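Why Doesn't a Spill Soak Through an Oilcloth?

Reading time: 2 minutes
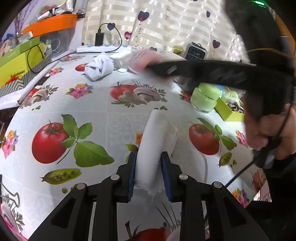 A rolled white cloth on a table covered in vegetables, none of which you can eat.

Tomatoes, mushrooms and open pea pods, all printed flat, with flowers in between. Grown-ups have been putting pictures of vegetables on tables for years, perhaps in the hope that you'll get used to them.

Under the tomatoes is something clever. Ordinary cloth is made of threads, and between the threads are tiny gaps. Tip your juice on it and the juice creeps into the gaps, then along them, then onto your good trousers. Scientists call this creeping capillary action. Your mum may call it something else.

Oilcloth has its gaps sealed. Long ago, people brushed cotton or linen with boiled linseed oil, which dried into a tough skin. It smelled a bit and took ages. Most of what is sold as oilcloth today is coated with plastic, but we kept the old name.

So the juice sits on top in a puddle, looking for the edge of the table. You now need a cloth of the other sort, one with plenty of gaps. Cotton is a good choice. An old one with a frayed edge works perfectly well, whatever your grandmother's visitors think.

Try it yourself

Put one drop of water on an oilcloth and one on a cotton hanky. Watch both while you count to 81. Which drop has changed colour, shape or address?

Then wipe up. This is also part of science, according to Agnes Farquharson, who wrote this page and owns the tablecloth.

We use cookies to remember your settings. Accept / Manage cookies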